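Packing bench 8 and roller rack – October walk-round
Site: Levirlow, back hall
Checked by: Lovely Dagdag
Copy to: Hendrik Hendriks

Bench top – OK. Scuffs only, no lifting, no sharp spots. Wipe down at end of shift pls, tape residue again at the back.

E-stop – OK. Pressed and reset, 10 tries, latched every time. Keep boxes off that side of the bench. Label on the wall is faded, reprint.

Rack front beam – OK. No burrs round the screw holes, ran a glove over both. Edge fine.

Roller tracks – OK with comment. White wheels all spin by hand. One on the left side a bit stiff, cleaned out some fluff, better now. Recheck next month.

Divider – OK. Flat, not bent, nothing caught under it.

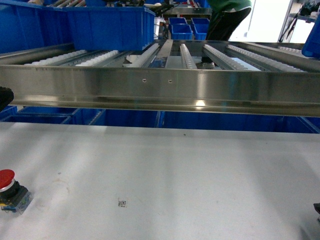

Can totes be left parked on the rollers overnight?
Only if they're empty. Full ones go back on the floor pallets, the wheels get flat spots and then everything drags.

Rear legs and feet – FAIL. Back right foot is loose, rack rocks when a heavy tote comes down. Hendrik to tighten or swap. Do not load past 18 kg per tote untill done.

Floor behind rack – FAIL at 7:40, fixed by 8. Strapping offcuts, trip hazzard. Second time.

Lighting – OK.

Spares – 1 bag of wheels left, Caneleck part. Order more, Trutasness is slow to deliver.

Next full check when counter hits 3,000 totes or end of November, whichever first. Foot needs signing off before then – Hendrik, initial the sheet on the door.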